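4. Order and voice in the Burnden tales

4.1 What the reprints leave out

The Burnden book came out in 1763 with 19 tales in it. The Ranjbar edition, the one most students now have in their bags, prints 16. The three that go missing are the second, the eleventh and the last. No note on why. The introduction says only that the editor has "taken out what would tire the reader", and that is all we get.

Our view is that the second tale matters more than its length suggests (four pages, a good part of it a quarrel over a ham). It is where the teller first says he was not there. In the opening tale he talks like a witness: he sees the miller fall in, he hears the wife laugh. Then in the second he admits he had the whole thing from a carter at Clilley, and that the carter drank. Take that out and the teller stays a witness right up to the fifth tale. Anyone reading Ranjbar alone will trust him for far too long. Earlier work on the book (see section 2) does trust him, and we think this is the cause.

The eleventh is harder to argue for. Weak tale. The ghost is given away in the first line, and the joke about the parson's wig is used again, better, in the fourteenth. But the Clilley carter turns up in it under another name, now sober and now, he says, never having told anybody anything. So we have a source who takes back his own stories halfway through the book. A reader who meets this goes on to the later tales in a different mood. We come back to this in 4.3.

4.2 The Proddale sheets

Seven of the tales were also sold one at a time, as cheap sheets, at Proddale. The sheets carry no year. Type and paper would fit either side of the book and we do not want to build on a guess, so we treat the order of printing as open. What can be said is how the wording differs, and it differs in the same direction nearly every time. The sheets cut the teller. Where the book has "I was told, and I tell it as I was told, that the widow had two geese", the sheet has "A widow had two geese". Straight in. Endings too: the book likes to stop and grumble for a paragraph about the price of candles, the sheet stops at the last thing that happens.

The goose tale is the clearest case. In the sheet it is a plain trick story, the widow sells the same goose twice and gets away with it. In the book the teller breaks in three times to say that he himself would never buy a goose from a widow, and by the third time it is fairly plain who bought the goose. Same plot, same geese, almost the same words in the middle pages. Only one of them is funny about the teller.

Comic writing of this sort leans on delay. The teller holds back the one fact that would spoil his good opinion of himself, and the reader gets there before he does. The sheets have no room for it -- or the printer did not think buyers at a fair would want it. Possibly both.

We marked every place in the shared tales where the teller speaks of himself, and sorted them under three heads: claim (he says he saw or knew), doubt (he says he had it from somebody else), and complaint (candles, boots, his landlord). Complaint was the surprise. We had expected it to be padding. In the book it nearly always sits just before a doubt, as if he has to work himself up to owning that he was not there. Once we had seen this we could not stop seeing it. The pattern holds in the ferry tale, the goose tale and the long one about the bell, and fails in the tale of the two tailors, where he complains for a page and then owns up to nothing at all. 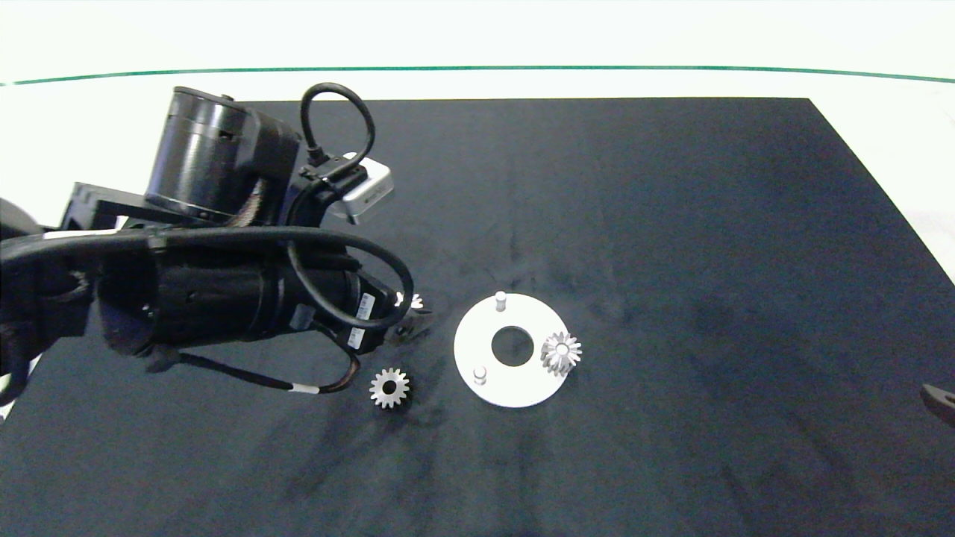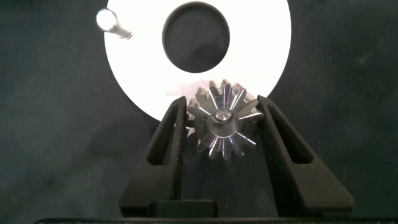
Figure 2. First: a black robot arm reaching over a dark cloth-covered tabletop. Second: a small metal gear held between two gripper fingers.

The tailors need a word of their own. A reader who has learnt the habit from the earlier tales waits for the doubt and it doesnt come. Either the pattern is weaker than we say, or the author is playing with a reader who by now knows it. We lean to the second, for two reasons. The tale is placed late, after the pattern has been set up several times over. And the complaint in it is about being kept waiting -- at a tailor's, for a coat, all afternoon. Hard to read that as chance. But one tale is one tale, and the sheet version is no help as it drops the whole page.

4.3 The missing last tale

Back to the cuts. The last tale in the Burnden book is the only one with no teller in it. No "I", no carter, no candles. A man walks from Clilley to Proddale in the snow with a clock under his coat, and it stops, and he goes on walking. Two pages. Readers have called it unfinished, and the Ranjbar editor seems to have thought it did not belong. Certainly it does not sound like the rest of the book.

If the argument in 4.1 is right, though, it has a place. The teller has been losing ground all the way through. First a witness, then a man repeating gossip, then a man whose gossip has been taken back by its own source. By the eighteenth tale he is down to a single sentence at the start and one at the end. An ending without him is the next step along. It also reads very like the sheets, with the teller cut away, so the book finishes in the manner of the cheap versions that were sold apart from it. We can not show that this was planned. The order in the surviving copies we have used is the same throughout, which at least tells against a slip at the binder's.

A few limits. The three heads were ours and another reader might draw them differently, complaint above all. Some passages are both complaint and doubt at once ("I had it from my landlord, who is a theif") and we put these under doubt. Putting them under complaint would make the pattern in 4.2 look weaker in the bell tale and leave the others as they are. We have also said little about the verse scraps between tales, which may come from a different hand and which the Ranjbar edition moves to the back. They are taken up in section 5, together with the question of who the book was meant for and whether the buyers of the sheets were ever the same people.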